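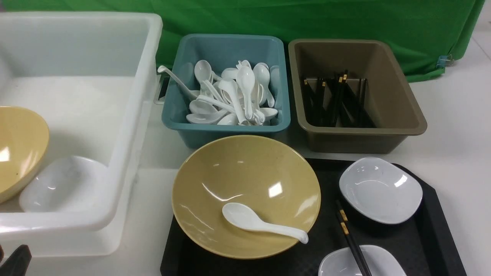
Belmiro Louro thinks I should have gone with suction from the start and skipped fingers for tableware. Fair enough, but I had both kits on the bench and wanted to find out! So, gripper notes as promised — the Jesano fingers, the plain hard ones, against the Dogbe soft pads. Same arm, same controller, same tableware sorting job.

Jesano: 86 good grasps out of 90 on bowls. Dogbe: 16 misses over the same number. I really expected the soft pads to win this one (they feel so nice in the hand).

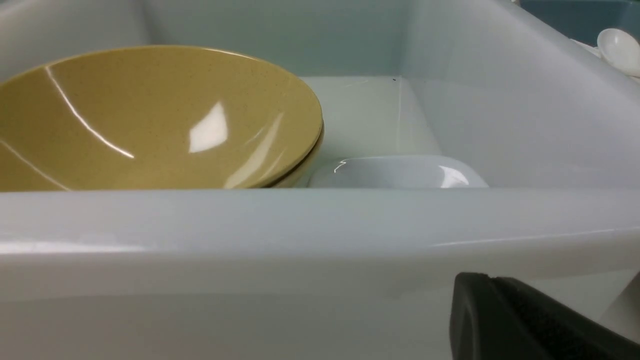
The wrist camera is where I'd spend the money next. Glossy glaze throws a highlight right where the depth wants to be, and the head view can't see down past the rim of a deep bin. With both views going into the policy it just looks calmer on the approach. I'm hooked.

juke_kubo
Great numbers, but what closing force on the Dogbe pads? Ours slipped like crazy until we turned it up. I don't buy that hard fingers beat them on anything round.

hanul_fitz
Agree with Junpei. Also, bowls are the easy part. Try chopsticks. Soft pads roll them, hard fingers pinch them, and I'd bet the ranking changes again.

thread starter
Default force on both, so yes, point taken, I'll rerun it. Chopsticks are next and I can't wait. Spoons too, they tangle in the most annoying ways.

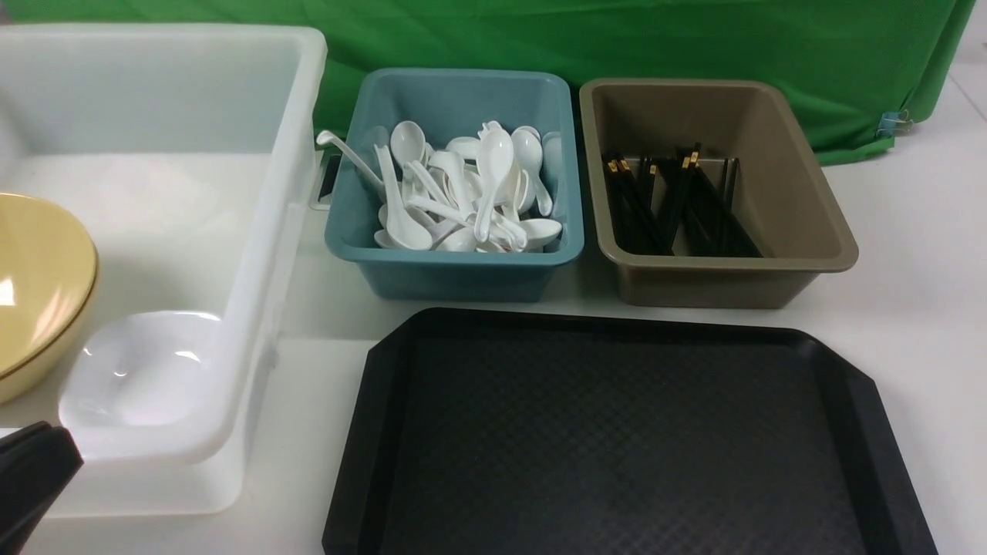
Head camera view, spoons and chopsticks in their tubs, tray in front.

ys_seol
Nice setup! I'd leave the force alone and change the approach angle first. We ran the Dogbe pads at Hanulthorpe in June and tilting the wrist did more than any force setting.

juke_kubo
Disagree, tilt costs you clearance at the bin wall. Force first, then angle.

ys_seol
Only if your bin is narrow. Post both and we'll see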